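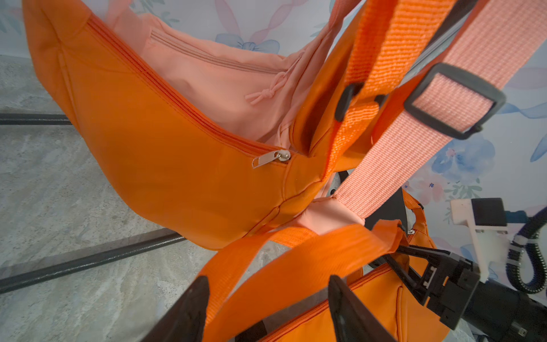 Orange crescent bag, zipper open, with the pink strap doubled back through its buckle.

Section 5: Hanging bags on the rail

Read this section before you hang anything. The Kadance rack is sold as a bag organiser, and the leaflet in the carton shows a full rail with every bag facing forward and no strap touching another. We have not managed to get it to look like the leaflet. What follows is what does work with ordinary crossbody and crescent bags, and where the leaflet's claims should be taken with a grain of salt.

You should already have finished Section 4 (uprights, base bar, top rail, end caps). If the rack rocks when you push the top rail with one finger, go back. A rack that rocks empty will not improve with bags on it, whatever the carton says about "self-settling feet".

5.1 Before you start

You will need:
The assembled rack
The multi-prong hooks
Your bags
A soft cloth
A clear patch of floor beside the rack

1. Empty every bag. Check the inside zipper pocket as well as the main compartment. Coins, keys and lip balm are the usual leftovers.

2. Close the main zipper all the way. An open crescent bag sags in the middle when hung and the lining starts to creep out over the zipper teeth.

3. Tuck in any drawstring or loose cord before closing. If a cord gets caught in the zipper, back the slider off gently. Do not pull the cord.

4. Wipe straps and buckles with the dry cloth. The leaflet suggests Surberg fabric spray at this stage. We tried it on two bags and could see no difference, so treat it as optional.

Note: Tondevari's bag care card recommends stuffing each bag with tissue to hold its shape. That is reasonable advice for a shelf. On a rail it makes the bag fatter and you lose space beside it. For soft nylon we leave the tissue out.

5.2 Setting the strap length

Long straps cause nearly all the trouble with this rack. A bag on a fully extended strap can end up with its body on the floor, at which point you have a rack holding up a strap and a floor holding up a bag.

1. Lay the bag flat and find the slider or buckle.

2. Feed the webbing back through until the strap is at its shortest setting. Wide webbing is stiff and may take a few goes.

3. Pull the doubled section flat so it lies against itself. A twist left in here will turn the bag side-on when it hangs.

4. If the bag still reaches the floor at its shortest setting, fold the strap in half and hang it by both loops. It looks a bit clumsy. It works.

Caution: Do not knot a strap to shorten it. Webbing holds the crease, and a knot under weight can be very hard to undo.

The manufacturer quotes a clearance of 540 mm below the hooks. Measure your own before you rely on it. The figure seems to be taken from the rail itself, and the hook uses up part of that drop before your bag even starts.

5.3 Placing the hooks

The hooks slide freely along the top rail. This is described as a feature. It also means they drift together whenever you lift a bag off, and once the prongs overlap you will need both hands to separate them.

1. Put all the hooks on the rail with the prongs pointing the same way.

2. Spread them out by eye, leaving the widest gaps where your bulkiest bags will go.

3. Keep one hook close to each end, but do not hang your heaviest bag from either of them.

4. Check for overlapping prongs. Separate these now, before there is any weight on them.

The colours do not matter. The leaflet has a chart assigning pale green to "daily", cream to "weekend" and so on, and you are welcome to follow it. In our experience the chart lasts until the first time somebody is in a hurry.

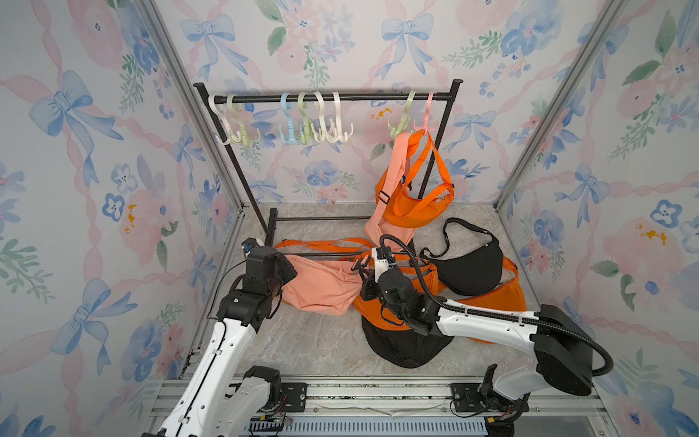

5.4 Hanging the bags

Work from a pile on the floor if you like, but pull the straps free first. Straps in a heap thread themselves through one another, and lifting the top bag will drag the next one with it.

1. Start with the bag that has the longest strap. Choose a hook with clear space on both sides.

2. Hold the bag by its body with one hand and open the strap loop with the other.

3. Lower the loop over a single prong. Let the strap settle at the bottom of the curve.

4. Let go of the bag slowly and watch the hook. If it swings toward its neighbour, slide it back.

5. Hang the next bag on a hook further along, leaving at least one empty hook between the two. Fill the empty ones last, with your smallest bags.

6. Step back and check that no bag is resting on the base bar or sitting on the floor.

Note: Each hook has several prongs and the carton says you may use all of them. You can, with thin tote handles. With crescent bags, two on one hook press against each other and you can't get at the one behind. One bag per hook is our limit, so count your hooks before you believe the "holds up to 27 bags" sticker.

Caution: Do not hang a bag by its zipper pull or by the small loop beside the zipper. The loop is handy for holding the bag still while you work the zipper. We would not trust it with the weight of a packed bag.

5.5 Light and dark fabrics

Bright orange and salmon pink side by side look cheerful, and we have not seen colour move from one to the other. The Pettigrew storage guide warns against it all the same. If your bags are new and you are worried, rub the inside of a strap with a damp white cloth. Should colour come off, hang that bag by itself.

Keep the rack out of direct sun. We left a strap on a windowsill through August and the side facing the glass came out paler.

5.6 Hooks left over

Unused hooks can stay on the rail. Slide them where they are least in the way and check them when you next take a bag down, as they will have moved.

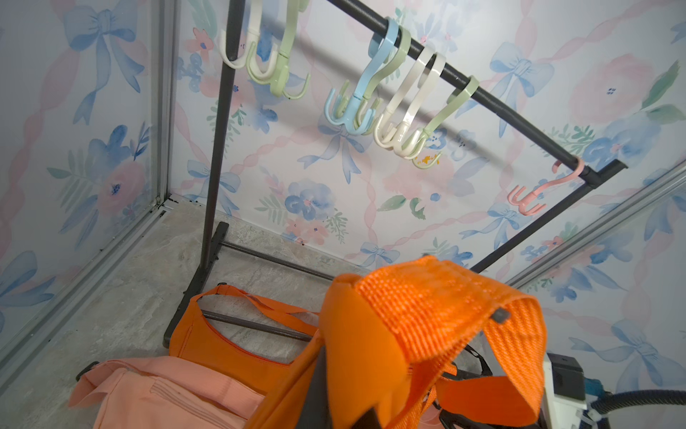 Top rail with the hooks bunched along the middle. Spread them as in 5.3 before hanging.

5.7 If something isn't right

Bag hangs sideways: The strap is twisted at the slider. Take the bag down, flatten the strap and hang it again.

Bag touches the floor: See 5.2, step 4. If doubling the strap doesn't help, that bag belongs on a shelf.

Rail leans to one side: Move the heavier bags toward the centre. If it still leans, take everything off and check the joints at both uprights.

Hook slips off the rail when you lift a bag: You are lifting the hook along with the strap. Hold the hook steady with your other hand.

End cap works loose: Push it back on firmly. The spare parts list offers replacements in packs of 40, which is a lot of end caps for one rack. Ask your retailer for a single pair.

Continue to Section 6, Moving the rack. Take the bags off first.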